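Hatusley Surfaces Opens Eltville Showroom, Adds Six Stone-Look Finishes

ELTVILLE – Hatusley Surfaces will open its second showroom in January, giving homeowners and contractors in the Eltville and Vilwood area a local place to compare countertop and wall finishes before ordering.

The 2000-square-foot space on Kragh Street will display 477 full-size samples, including six new stone-look patterns. Customers may borrow up to 10 samples at a time and keep them for one week at no charge.

"Small chips make it hard to judge a pattern with veining," said Roxana Sánchez, president of Hatusley Surfaces. "Our customers have asked for larger pieces they can set beside their own cabinets and floors, and the Eltville showroom was planned with that request in mind."

Kanyarat Prasertsri has been named showroom manager. She joined the company's Vilwood office as a design adviser and will lead a staff of four.

The new patterns will be available to order from both locations when the showroom opens. Trade pricing applies to registered contractors.

Pale gray with orange-brown veining

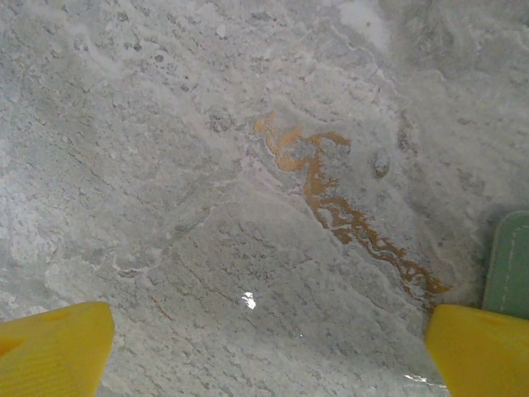

Hours and Appointments

The showroom will be open Monday through Saturday, 9 a.m. to 5 p.m. Design appointments are free and last around an hour. Contractors may request early entry by calling the Vilwood office.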